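Surfaces and Finishes, Handout 4: Is It Clean?
Instructor: Noeline Rutherford
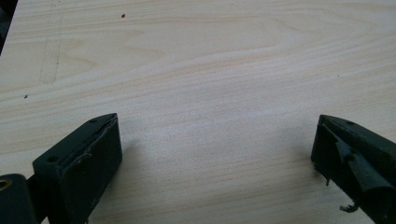 Most cleaning advice for pale wood tabletops assumes you can judge the job by looking. I doubt it. A matte top hides grease well, and glare hides the rest.

Claims to question before our April session:

"Pencil wipes right off." Off what finish? Try a soft eraser first, and check the grain afterward.

"Specks are just crumbs." Maybe. Some are in the wood.

"One cleaner suits every table." The Udby leaflet says so. It also sells the cleaner.

Reading: Morsy, page 17. Skip her stain chart, I don't trust it.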